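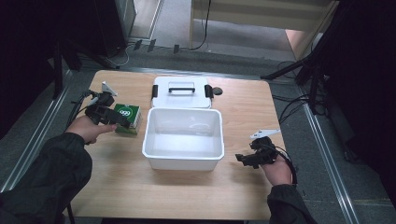
3. Packing and closing the bin

Your Skorora storage bin comes as a white plastic bin and a white lid with a black handle and two black latch clips. There is no wrong order in which to unpack them. Packing them again is another matter.

1. Set the open bin on a table. The floor also works, if you enjoy kneeling.

2. Lay the lid flat behind the bin with the handle facing up and both clips hanging free.

3. Put boxed items in first, upright, against a wall of the bin. Small cardboard boxes go in whole. Crushing them to gain space gains very little space.

4. Add small loose pieces last, where you can find them again. Round ones roll.

5. Lower the lid onto the rim and press down along all four sides.

6. Close one clip, then the other. Each should click. If only one clicks, something is sticking up, and it is usually the thing you were told to put in last.

Note: Wipe the rim with a dry cloth before closing. Crumbs count as contents.

CAUTION: Do not lift the bin by the handle with only one clip closed. The lid will come with you. The bin may not.

For replacement clips, see page 16.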